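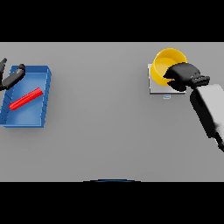
Lerato Nkuna told us that she had handed over the price list three times before she really let go of it, and that each time she took it back within a week over something small.

Figure 3. Red ridged rod in a blue tray on a gray tabletop, computer rendering.

21 Apr 2018
By Renji Oshima and Samuele Lombardi

4.2 Letting go of small pricing decisions

Her remark stayed with us through the rest of the interviews, and we heard something close to it from nearly every owner we sat down with. When we began this work we expected the hard part of delegation to be the big calls, the leases and the hiring and the loans. Those turned out to be fairly well settled in most of the firms, often in writing. What kept coming back to the owner's desk was the discount for a good customer, or the rush fee that somebody felt bad about charging.

Of the 603 pricing decisions logged by the firms in our sample, 200 were sent up to the owner even though a manager already had the authority to make them. We had asked managers to note in a few words why they passed a decision along, and we are grateful for how patient they were with our forms. The most common note was some version of "just checking." Managers at Flemby wrote it so often that they shortened it to two letters, and we had to call them to ask what the letters meant.

At Dotdale the picture was different, and we think it's worth dwelling on a little. The owner there had set a plain limit – managers could move any price by up to 5 percent without asking – and had then promised not to reverse a decision inside that limit, even one she disliked. Mehwish Minhas, who runs the front office, described two months of nervousness on both sides. By August the owner had stopped reading the daily sales sheet altogether, and the checking-in calls had mostly dried up.

Plalside had the same limit on paper but not the promise. The owner, a generous man who clearly loved his shop, still called customers himself to adjust a quote after it had gone out. His managers did not resent this as far as we could tell, and several spoke of him very fondly, but they went on asking him first. We are careful about reading too much into two firms that differ in size and trade. Even so, the contrast fits what we found in section 4.1, where written authority alone did little to change who made the final call.

We return to the question of reversals in section 5, using the follow-up interviews.

Related items
Who signs off? Spending limits in family firms
Niazi: notes on a slow handover
Weekly check-ins and the owner's calendar
Roy Dobson on quoting for repeat customers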